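Posted in: Minutes and Agendas

Pemcombe Shared Workshop
Minutes of the December general meeting

The chair opened the meeting at 7:05 p.m. Quorum was met. The minutes of the previous meeting were approved with one correction - the deposit for the side room is 80 dollars, not 60.

Butcher-block tabletops, current state:

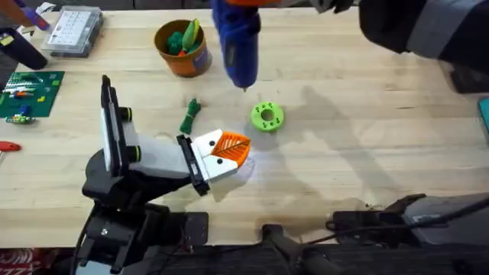
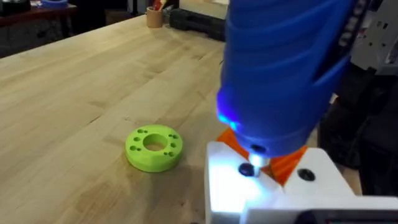 Main workroom, butcher-block top. The second picture shows the grain and glue seams close up.

1. Tabletops

Members discussed whether the wood tops should be oiled or given a hard finish. Oil is cheaper and can be touched up by anyone, but it has to be redone several times a year. A hard finish lasts longer and means closing the room for a weekend. Two members asked that no stain be used in either case. Moved and seconded to oil the tops in January and look at the question again in the summer. Carried, one opposed.

2. Finances

The balance in the main account is $1,665. Dues are up to date except for four members, who will get a reminder letter. The insurance renewal came in higher than last year, and the chair will ask the agent what changed. The report was accepted.

3. Heating

The back half of the building has been cold since the end of October. Two quotes were received. Charbonneau quoted $1,349 to replace the blower and reseal the duct above the stairs. Urano quoted $600 for the blower alone and did not look at the duct. There was a long discussion. Several members said the duct is the real problem and that paying for half the job would bring us back here next winter. Others did not want to spend most of the account before the spring dues come in. The secretary will ask Charbonneau if payment can be split over two months. If so, the chair may accept the quote without a further vote. Carried.

Until then the space heater in the hallway may be used only when a member is in the building. It must not be plugged into the power strip by the sink.

4. Parking

The Fisia lot next door will be resurfaced in the spring and we will lose our evening spaces while the work is done. Members can use the street or the gravel strip behind the building. The gravel strip floods near the drain. The secretary will write to the town again regarding the drain. No reply has been received to the last two letters.

5. Keys

Three keys are still out from former members. It was suggested that we move to a keypad lock. No motion was made. Held over.

6. Other business

A member asked for the quiet hour to start at 9 p.m. instead of 9:30. Agreed without a vote. The sign on the door needs to be changed.

The scrap wood bin is full again. Please take something home or stop adding to it.

The potluck will go ahead after the January meeting. A signup sheet is on the refrigerator - desserts are covered, main dishes are needed.

The meeting closed at 8:40 p.m.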